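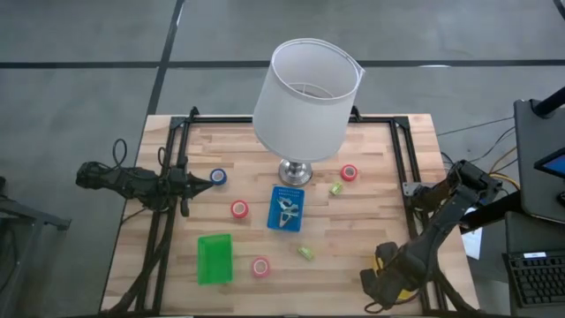

Table lamp and tape on the wooden worktop

Hisville Grid Data Working Group
Minutes, April meeting (Thursday, 2:00 p.m.)

Chair: Randa Srour
Represented: Hisville, Trindo, Usman, Cemero

1. Previous minutes
Approved with one correction. Under item 4, "hourly" should read "half-hourly."

2. Meter data exchange
Trindo reported 1,256 rooftop solar sites now sending readings to the shared database, against 2,009 registered. Most of the remaining sites use an older inverter export with no time zone field. Usman will write a converter for that format and test it on a sample of 500 files.
Action: Usman, before next meeting.

3. Curtailment records
Cemero asked that curtailed output be stored separately from metered output. At present the two are netted and cannot be split afterward. Trindo noted that this adds a column to every daily file and requires a new schema version. Agreed to adopt the change in version 3. Files in the current version will be accepted until the converter is in service.
Action: Trindo to circulate the draft schema.

4. Access for outside researchers
Draft terms were discussed. Site-level data would be released at postal code level only. Cemero considers this too coarse for feeder studies and will submit alternate wording. No vote taken.

5. Data gaps
Missing intervals are to be left blank and flagged. Zero is not to be used as a fill value. R. Srour will add this to the submission guide.

6. Other business
Usman requested read access to the test server. Granted.

Meeting closed 3:25 p.m.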